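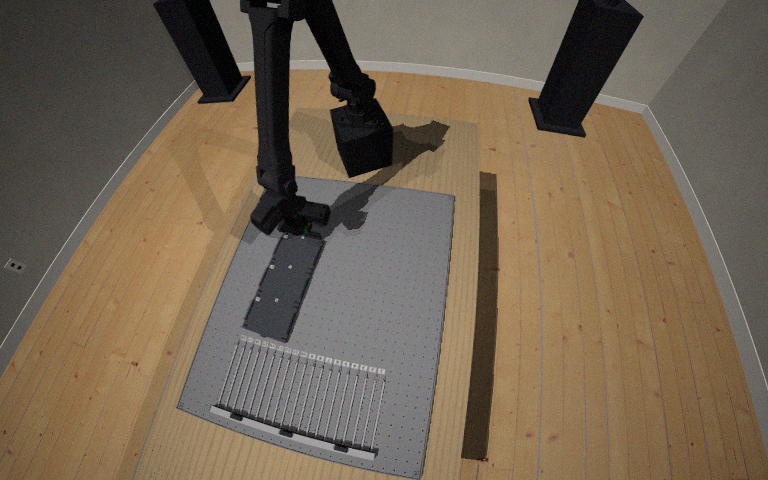
Two robot arms over a pale wooden tabletop. Computer rendering.

Miloslav Gajdoš eats dinner at breakfast time, and he doesn't much care what the rest of the café thinks. When I got to the Piltico on Tuesday morning he was already halfway through a plate of meatballs, with mashed potatoes and a beer. I had a coffee and a piece of toast and felt like I'd come to the wrong meal.

"You look tired," he told me, which is a heck of a thing to hear from a man who'd been up all night.

I'd wanted to talk to Miloslav about night work ever since a friend passed me one of his newsletters. He bakes at Dollia, the big bread place out by the rail yard, and before that he did nights at a hotel desk and nights in a hospital laundry. He's had exactly one day job in his life (selling shoes, he hated it). The newsletter goes out to other night people and it's mostly practical stuff: how to black out a bedroom window, what to say to a neighbor with a leaf blower, which dentists open early. I don't work nights and I read every word of it.

I asked how he got started, and he shrugged. "I needed money and the hotel needed a body. I thought I'd do it for the winter. Then spring came and I noticed I was happy."

Happy how?

"It's quiet. People leave you alone, but when they do talk to you, they really talk. A man comes down to the desk at three in the morning, he's not asking about the pool. He's asking if you ever got divorced."

The bakery is louder, he says, but it has its own kind of peace. There are five of them on the shift and they've been together long enough that they don't chat much until the first rye is out. After that you can't shut them up. They argue about soccer and about whose turn it is to pick the radio station, and there's apparently a long-running fight over whether the window by the flour store should be open. Miloslav is for open. He got pretty worked up telling me about it!

I wanted to know about sleep, of course. Everybody does, and he has the answer ready. He's in bed by ten in the morning and up at four in the afternoon, and he keeps to that on his nights off too, or close to it. "The young ones come in and they want to flip back on the weekend. They want to go to the lake with their friends, and I understand, I like the lake. But then Monday they're gray. They put salt in twice."

He's strict about his bedroom. No phone, no clock he can see, thick curtains he sewed himself out of an old theater drape he bought when the Elum closed down. He'll drink coffee at the start of the shift and never after the second break. I told him I have coffee after dinner and he put his fork down and just looked at me.

The part he didn't have a ready answer for was his family. His wife, Chornovol by her own name and still called that by everyone at the school where she teaches, works regular hours, so for most of the week they get the late afternoon and the evening together and that's it. "Four hours, if she has no papers to grade," he said. "We used to fight about it. She'd say, you're a lodger. So now we have a rule, we eat together, and I cook. For her it's supper, for me it's breakfast. I eat soup for breakfast. It's fine, you get used to soup."

Their daughter, when she was little, thought all dads left for work in pajama time. She asked a kindergarten friend who was guarding the friend's house, given that her father was home in bed. He still laughs telling it, but then he got quiet for a bit and looked out at the street.

"I missed some things," he said. "Mornings, mostly. I came home and she was putting on her shoes. But I was there every day when school let out, and the other fathers weren't. You add it up how you like."

I asked what he'd want day people to know, and I was expecting something about respect. He went straight to doorbells. Please read the note taped over the bell — he says he's put up a note in every place he's lived and the delivery guys ring right through it. Also garbage trucks, and people who schedule a work meeting at noon and call it a convenient time. "Noon is my two in the morning. Would you come to a meeting at two in the morning? With slides?"

December is his favorite month, because for a few weeks everyone else is living in the dark as well. The bakery runs hard then, with the braided loaves and the poppy seed rolls, and he walks home past lit-up kitchens where people are only starting to pack lunches. He says he never feels out of step that time of year. He always has a bag of something warm under his coat, and the woman who runs the newsstand gets first pick.

He finished his beer, checked the time on the wall, and asked if I was going to eat that toast. It was white bread, and he turned it over and looked at the bottom before he took a bite.

"Not ours," he said, and ate it anyway. Then he zipped up his jacket, wished me good night and went home to bed.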